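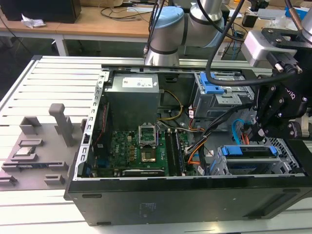 1. What I was trying to find out

My project this term was on CPU handling, and more narrowly on fingertips and cameras. The Soddale lab has a cobot cell where you can lay a desktop PC on its side with the side panel off and let the arm work down into it from overhead. The chip starts in a small holder on a printed fixture tray to the left of the case, and the goal is to get it over to the socket on the motherboard. Sounds easy! A person does it in a few seconds without thinking. I spent most of my term on it.

My two questions were:

Do the short Prildale fingertips or the long thin Dixit ones hold the chip better?
Is the fixed camera good enough to line the chip up with the socket, or do I need one on the wrist?

I left the gripper body and the arm alone the whole way through so that only the tips and the camera changed. I wanted to compare two controllers as well, but my advisor, Ravindra Kandpal, talked me out of it in the first meeting (he was right, I would still be in the lab).

2. Setup

The case sits on the slatted aluminum platform, and I pushed it against two stops before each session so it would land in the same spot. The tray came off the lab printer. I redesigned the chip holder twice. The first one gripped the chip so tightly that the arm dragged the tray along with it, and the second had walls so high that the Prildale tips bumped into them on the way down. The third is just a shallow pocket and I should have started there.

The motion scripts ran in Kalter, which is what everybody in the lab uses. Naveen Uniyal gave me his old pick routine and I built on that. I kept his approach speed and changed nearly everything else.

The socket's retention bracket has to be up before a run, and I did that by hand. Opening and closing it with the robot would be a whole project of its own.

3. Fingertips

I ran 389 attempts in total, and 146 of those were with the Prildale tips. The split is uneven because I gave up on them early, which I know is not great experimental practice.

The Prildale tips are short and padded, and they hold the chip really well. I never had one slip out of them once it was up in the air. The trouble is all at the other end. Getting down to the socket means passing the power supply and a lot of cable, and then you have the raised bracket right there at the socket too. The tips are wide enough that they touched the bracket before the chip was down.

The Dixit tips fit in there nicely, but they flex. You can see them bow a little when they close, and then the chip tilts. Over all the Dixit runs I had 39 drops, nearly all of them in the first moment of lifting. I lowered the grip force and that helped with the tilt, then made the drops worse, so I ended up somewhere in the middle. Gluing a thin strip of rubber inside each tip did more than any amount of force tuning.

4. Cameras

The fixed camera gives you the whole cell at once, and it is lovely for debugging. I could tell from my desk if a cable had sprung up into the path. For alignment it was weaker. Once the arm is reaching down into the case it blocks its own target, and I had to trust the last position estimate for the final 4 cm. Sometimes that was fine and sometimes the chip landed on the edge of the socket.

The wrist camera looks straight at the socket nearly all the way in. Its problem was glare off the metal bracket. I taped a piece of tracing paper over the lamp (very high tech) and the detections settled down.

I finished up using both, with the fixed one checking that the case and tray were where they should be and the wrist one doing the last part.

5. What I would change

I would measure tip flex before running anything, and I'd write down the lamp position every session. I lost an afternoon in June to a lamp that had been moved by a hand's width.

I would also tie the cables back. I left them loose on purpose so the test would be closer to a real repair job, but it meant that I couldn't always say whether a bad run came from the tips or from a wire pushing on them. Naveen is taking over the tray and the scripts, and the rubber strips are in the top drawer with the spare Dixit tips.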